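# Robots at Work: What Happens to the People?

Shearer is a company that tests and packs small electrical goods, such as desk lamps and power strips. It has 104 people on staff. Over the past few years, some of the lifting, turning and packing there has been given to robots.

A robot arm doesn't know how to handle a lamp. It has to be trained, and a lot of that training comes from people using grippers they hold in their hands.

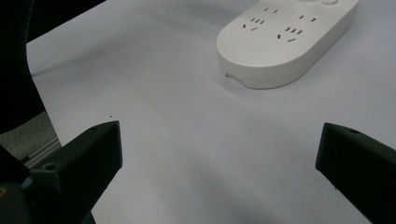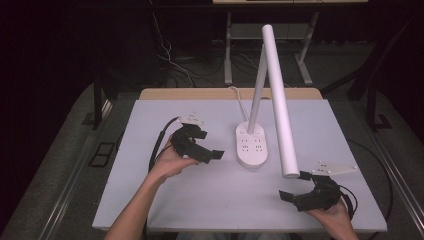 A gripper has two fingers that open and close, a bit like the tongs you use at a barbecue. The worker uses it to do an ordinary job, such as picking something up or turning it around. The movements are recorded, and a computer program looks for patterns in them. At Shearer the program is called Rilura.

One go is not enough. If a robot only ever learned from one lamp in one spot, it would get stuck when the lamp was moved a few centimetres. So the same job is done again and again, with the object in a different place or facing another way. For its first packing job, Rilura needed 2,000 recordings.

## What did the job use to be like?

Before the robots came, a packer at Shearer stood at a bench for most of the day. Each item was taken from a tray, checked for cracks, turned the right way up and put in a box. A fast packer could do over 70 boxes in an hour. Doing the same movement that often can make your wrists and shoulders sore, and some people had to take time off to recover.

## What is it like now?

The robots do the plain boxes. They don't get sore, but they do make mistakes. A cord that has come undone can confuse them, and so can a shiny wrapper. When that happens the robot stops and a light comes on, and a person walks over to sort it out.

People still do these jobs:

- checking items that look odd
- packing orders with mixed items in them
- fixing and cleaning the robots
- making new recordings when a new product arrives

The last job is a new one. It suits people who have packed for years, because they already know the best way to pick up an awkward shape. Using the gripper takes practice. You can't feel the object with your fingertips, so you have to go by what you see, and most people are slow at it in their first week.

## Did anyone lose their job?

This is a fair question, and the answer is different at every workplace. At Shearer no one was told to leave, but when some packers retired, the company did not hire new ones. That means there are fewer packing jobs for people looking for work now. Other companies have cut jobs when they brought in machines.

Some workers like the change. Others miss the old benches, where you could have a chat with the person beside you while you worked. The robot area is fenced off for safety and it's noisier.

## Words to know

**Automation:** using machines to do work that people used to do.

**Gripper:** the part that does the holding, like a hand.

**Recording:** a saved copy of how a job was done.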